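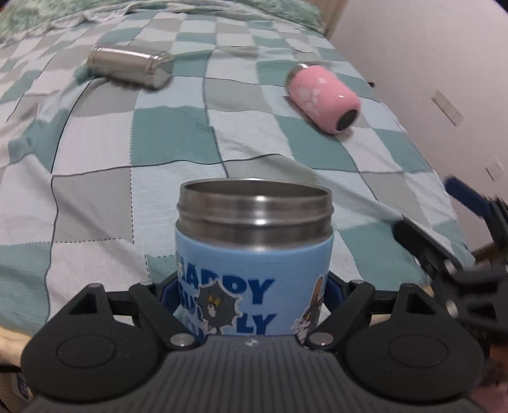 # Insulated cup

An **insulated cup** is a drinking vessel made to keep its contents warm or cold for longer than an ordinary mug. Most models for home use are made of stainless steel and are closed with a separate lid. In shops the same object is also sold as a tumbler, a thermal mug or a travel cup, and the border between these names is not strict.

## Construction

The usual cup has two walls, an inner and an outer, which are joined at the rim. Between them there is air or, in the more expensive models, a vacuum. The outer wall is often painted, while the neck is left as bare metal. A raised ridge may run round the neck. On cups with a screw lid the ridge can serve as a stop, and on others it only makes the neck stiffer.

The interior is normally not painted. With use it becomes dull, and tea leaves a brown film which can be removed with baking soda and warm water.

## Decoration

Light colours such as pale blue are common on cups for children and for gifts. The print is applied to the painted part and goes round the body, so a long word cannot be read completely from one side. Designers often lay a picture over the lettering, for example a cartoon cat over the word "HAPPY" in dark-blue capitals, and a second figure is then placed further along the curve.

The catalogue of the maker Viltetti lists 564 printed patterns on the same cup body. Stöcker sells its cups plain, with 13 colours of paint. The Garix cup is offered with a sleeve of felt in place of a print.

## Lids

Lids are lost more often than cups, and some makers sell them separately. The Skurkum lid fits necks of 7 and 8 centimetres by means of two rings of silicone. Without its lid the cup loses heat mainly through the opening, and a wide opening cools the drink faster than a narrow one.

## Care

- Wash the printed body by hand with a soft sponge.
- Do not put the cup in a microwave oven.
- Leave the lid off during storage, so that the inside can dry.
- Take the silicone ring out of the lid from time to time and clean the groove.

## See also

- Vacuum flask
- Enamel mug
- Drinking glass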